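FOR IMMEDIATE RELEASE

Wolbridge Hall Opens Its Doors for the Shehu Play Table Weekend

Families, grandparents and anybody who still likes a good toy block are invited in this May

WOLBRIDGE – The people behind the Shehu Play Table are delighted to announce that their much-loved toy block program is coming to Wolbridge Hall this May, with tables set out across the ground floor, coffee for the grown-ups, and a welcome for every age from the very small to the very patient.

Those who have followed the program will know that it began in Hauwa Ugwu's own dining room, with one bag of blocks and a tablecloth she didn't mind getting jam on. It has since grown into a lending library of 1,825 blocks, sorted into cloth bags and borrowed by households, playgroups and one very enthusiastic dental waiting room. Last year 635 bags went out on loan, and we're happy to report that nearly all of them came home again (if yours is still under the sofa, please do bring it along, there is no fine and there never will be).

"My mother taught me colors at a table with a cloth on it, and I taught my boys the same way," said Hauwa Ugwu, founder of the Shehu Play Table. "You don't need a mountain of toys. A few bright blocks and somebody sitting across from you will take you through a whole rainy afternoon, and I've had plenty of rainy afternoons to test it on."

Visitors will find that the tables have kept their homey feel. The cloths are picked for cheerfulness first and matching second, so expect checks, big flowers and curly white lettering in the same spread, with the blocks laid out on top where little hands and big ones can get at them.
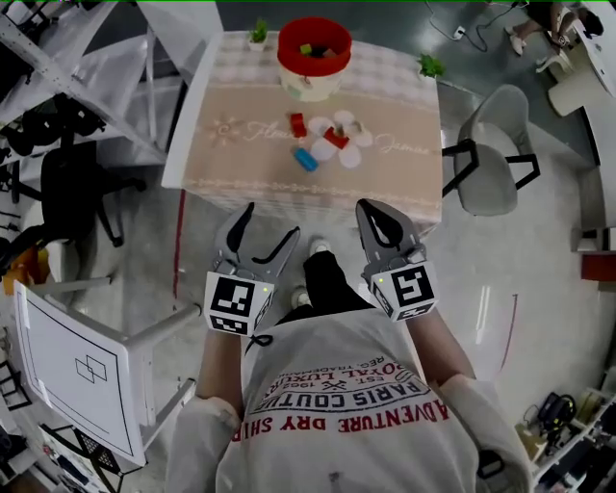 A table for every kind of player

Each table has its own small activity, and guests are free to wander between them in any order they please. At the color table, players take turns naming, swapping and lining up blocks. The stacking table is for builders. The round table is home to Poker, which has nothing whatsoever to do with cards: it's a gentle placing game that Femi Iyamu made up for his daughters, in which blocks are moved around a set of paper circles until everyone agrees that the pattern looks right. Agreement can take a while. Femi tells us the longest game so far ran straight through lunch.

"I named it Poker because the girls kept poking the blocks along with one finger," said Femi Iyamu, who will be teaching the game through the whole weekend. "I've been explaining the name ever since, and I expect I'll be explaining it on Monday too."
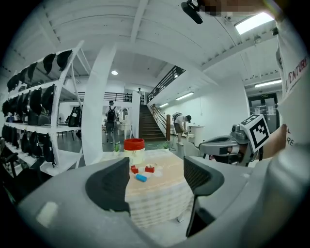 Red and blue blocks share the round table with paper circles, potted greenery and a red-rimmed bucket.

New this season, thanks to the generous support of Gravum, a family-run maker of storage bags, every borrowed set will come in a washable drawstring bag with a color card tucked inside. Gravum has donated 700 of these bags, and Verna Crenshaw, the company's owner, has been sewing the first batch of name tags herself in the evenings.

"I brought my granddaughter to one of Hauwa's tables, meaning to stay for twenty minutes, and we were there until they wanted to lock up," said Verna Crenshaw. "When I heard they were still using bread bags for the loans, well, I thought we could do a little better than that."

Planning your visit

The tables open at 10 a.m. on both days of the weekend and the last game begins at 4 p.m. Admission is free for children, and adults are asked for $3, which goes toward new blocks and the occasional new tablecloth. Borrowers can sign up at the welcome desk and take a bag home the same day. Tanko Oyelaran will be at the mending bench with sandpaper and non-toxic paint, and would be glad to look over any tired wooden blocks you have at home.

Groups of more than six are kindly asked to let us know ahead of time so that we can put chairs aside. Strollers are welcome.

About the Shehu Play Table

The Shehu Play Table lends toy blocks and simple table games to families and community groups in and near Wolbridge. Borrowing is free, and sets may be kept for three weeks.

Press contact: Obinna Afolabi, Shehu Play Table, Wolbridge Hall. Interviews with Hauwa Ugwu and Femi Iyamu can be arranged on request.

###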